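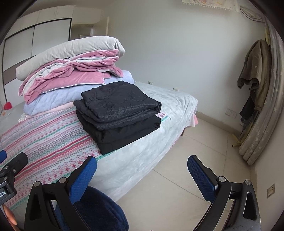 ## Storing winter bedding and padded coats in a flat with no cupboards

**Posted by Kuldeep Sandhu, 2025-06-03**

We've moved into a one-bedroom place in Zukincombe that has, by my reckoning, one cupboard, and the boiler lives in it. I have two padded coats and enough bedding to see out February in a tent. I bought a set of Trumia vacuum bags, sucked everything down to the thickness of a paving slab and felt very clever. One bag has since filled itself back up and is lifting the bed slats.

Do I buy better bags, or give up and pay for storage? McGrath on the ring road wants 40 pounds a month, which is more than the coats are worth. Also, does squashing things flat ruin them? My mother says yes, but she says that about tumble dryers too.

### plallisix_fan

Get the Plallisix ones. Never had a problem.

### Moth Widow

Whatever the bag, check the seal first. Nine times out of ten it's a bit of fluff in the zip. Run a damp cloth along it, let it dry, then close it twice with the slider – once each way.

As for ruining things, your mother is half right. Synthetic filling will put up with a few months of squashing. Down and feather sulk, and sometimes don't forgive you. I'd sort it like this:

- Padded coats: wash, dry for longer than you think you need to, empty the pockets (I once stored a satsuma), then fold loosely in a cotton bag.
- Quilts and thick covers: fold in thirds and stack with the heaviest at the bottom. Mine go in an old suitcase, which was only storing air anyway.

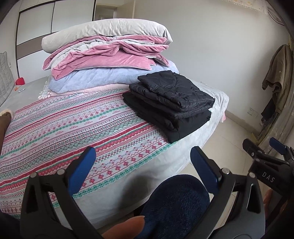
- Blankets: leave one or two on the bed. You live in Britain, you'll want them in July.
- Anything wool: cedar balls, and look at it every month. I lost a 500 pound coat to moths and have not been the same person.

Don't pay McGrath. They put mine up after 4 months and the unit smelt of somebody's canoe.

### grumbleweed

Vacuum bags all leak in the end. I've had 1,000 of them, or it feels that way. Can you raise the bed? Risers are cheap and you'd get proper boxes under there, though you do then have to climb in.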